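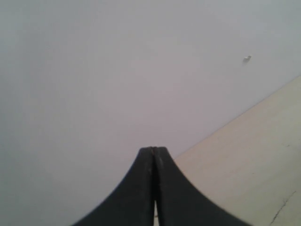 The back room wall, July.

So I have been thrown out of the Tapia Ratepayers' Alliance, or I have resigned from it, depending on whose email you got. I got both. Mine came at 6:40 in the morning, which is when Rigoberto Ochoa does his best writing.

For those who only drop by for the bread posts: the Alliance is the group that formed after council decided to sell the Tunden Street depot without putting it to a public meeting. At the start there were four of us and a borrowed printer. We had one demand, which was that the sale be paused until somebody published the valuation. I thought it was a good demand. It fit on a flyer, and people at the shops understood it before I'd got to the end of the sentence.

Then came the podcast. I have nothing against Rigoberto's podcast. He's a natural talker, he has a following, and when he had Li-hua Chien on to go through the depot lease she was so clear about it that my sister rang me to say she finally understood what I'd been going on about since summer. But somewhere in the autumn the show stopped being about the depot and began to be about the movement, and then about who was really in the movement, and by the time he ran the two-part special on "the accommodators" I was listening in the car with a growing feeling that I knew one of them quite well.

He never used my name. He said "a certain blogger who is very comfortable having coffee with the mayor's people." I had coffee with Jacinto Alvarado, once, at the place beside the library, and he is the mayor's people only in the sense that he does their mail-outs. I paid for my own. We talked about the valuation, and he told me he thought it ought to be released, and I wrote that down here the same night under the heading "Even Jacinto thinks so." If I was selling out, I was doing it at a considerable loss.

Several readers wrote to ask if the accommodator was me. Tiburcio Robles wrote to say he was quite sure it was him, and seemed a bit put out when I suggested otherwise. Crisóforo Beltrán thought it was a fellow out at Trirnilik who left the group before any of this began. I now believe most of the membership spent that week privately convinced they'd been denounced, and I'll admit it did wonders for the download numbers.

What bothers me is the petition. We had 1,000 signatures, a number I still find slightly hard to believe for a town this size, and they were collected on the promise that they'd go to council with the one demand on top. The version Rigoberto wants to hand in has grown a preamble. It mentions the airport and fluoride, and it calls for an audit of everything since the amalgamation. Whatever you think about fluoride, people outside the grocery store in the rain did not sign a page about it, and I said so at the last meeting. There was a vote. I lost it, and I've lost votes before and managed to go home and have supper, but this time there was a second vote on whether I'd been "constructive."

Li-hua abstained, for which I'm told she is now also under review.

I'm still against the sale. I'll still be at the council meeting, sitting wherever they put people who belong to nothing, and if the chair lets me speak I'll ask for the valuation again. It's a 38-page document, according to the clerk, who has evidently been allowed to count the pages.

Comments are open. Please keep it to the depot. If you want to talk about the airport, Rigoberto's show takes callers.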